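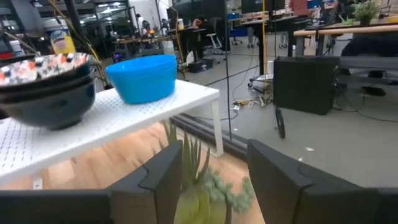

Soditz wants 18 people who doubt that houseplants do anything for your mood. So do we, mostly. Half the claims come from people selling plants, and a fake succulent like the green one beside the white shelf riser may work just as well. You'd keep one plant, real or artificial, at home for 2 months and fill in a short weekly form.
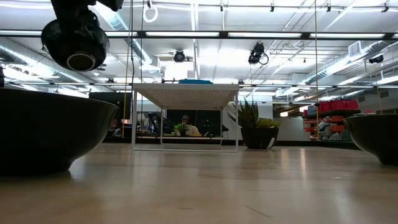 Dark bowls on the light wood table.

Pay is $200, after the last form. No plant lovers, please. Write to Farzana Chaudhry by the end of June.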